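Growing Pears at Home, Session 3: Picking and Ripening
Handout for the Benport evening class, May 18, 2021 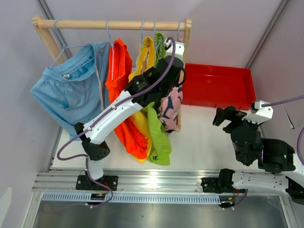 Five light blue hangers on a wooden rack.

Before we get going, a quick reminder that last session's handout on rootstocks is still in the folder by the door. A few of you asked about quince roots and whether they take every pear. They don't, and the list on the back page tells you which ones need an interstem.

Why pears are odd

Most tree fruit gets better the longer it hangs, up to a point. You wait, you taste, you pick. European pears won't play along. Left on the branch until they're soft, most of them ripen from the core out, so by the time the skin gives under your thumb the middle is brown mush. I lost my whole first crop of Bartletts this way! I kept walking past the tree thinking "one more week," and then I cut one open and it looked like wet tea leaves around the seeds.

So we pick them hard and ripen them indoors. Asian pears are the exception (they stay crisp, and you eat them straight off the tree like an apple), and I'll come back to those at the end.

When to pick

The test I use is the tilt. Cup the pear in your hand and lift it until it's lying sideways. If the stem lets go of the spur cleanly, it's ready. If you have to tug or twist, leave it alone and try again in four or five days. Don't yank, or you'll take the spur with it and that spur was going to fruit next year.

Other things to look at:
Skin color. On Bartlett the green goes a little lighter. On Bosc the russet smooths out and warms up. On Anjou you'll see next to nothing, so go by the tilt.
The little dots on the skin (lenticels). Pale on an unripe pear, turning brown and corky when it's mature.
Drops. One or two sound pears on the grass, with no worm holes, means start testing every day.

Write down your full bloom date, too. My Bartlett at the Clalwood plot came ready 105 days after bloom last year, and the Bosc next to it a good while later. Your numbers won't match mine — your yard is warmer or windier or wetter — but your own number from one year is a pretty decent guide to the next.

The cold spell

Here's where people get impatient. Winter pears need time in the cold before they'll ripen properly. Skip it and they sit on the counter for weeks, then shrivel, and they taste like a raw potato the whole time.

Bartlett: a day or two in the fridge is plenty, and you can get by without it
Comice: a month
Bosc: two to three weeks
Anjou: up to two months

As close to freezing as you can manage without actual freezing. A spare fridge is perfect. Lay them in a shallow box, stems up or sideways, and throw out anything bruised or missing its stem (eat those first, or cook them). A loose plastic bag with a few holes keeps them from drying out. Keep them away from onions, please. I've had an onion pear and I don't want another.

A good keeper like Anjou can stay in there well into February if you check the box every week and pull the bad ones.

Bringing them in to ripen

Take out only what you'll eat in the next week. Set them in a bowl at room temperature, cool room if you have one, out of the sun. Four to seven days does it for most. In a hurry? Paper bag with a banana, folded over at the top.

To check, press gently right beside the stem. If the neck gives a little, eat it today. If the belly gives, you're late, so make pear butter.

Asian pears

Leave these on the tree until they taste good. That's really the whole method. Go by color and by taste, and handle them like eggs, as the skin marks if you so much as look at it. They'll keep in the fridge for weeks, no cold spell needed.

Record keeping

At the Seixas plot we weighed everything last season and came out at 332 pounds off the old trees, with 20 pounds of that going to the compost, mostly from bruising. I wouldn't ask you to weigh yours, but do jot down picking dates and how the fruit ate.

For next time

Bring your bloom dates if you have them, plus a pair of bypass pruners. We'll be thinning, one pear to a cluster, and yes it hurts the first time. Parking is on the Drekum side of the building.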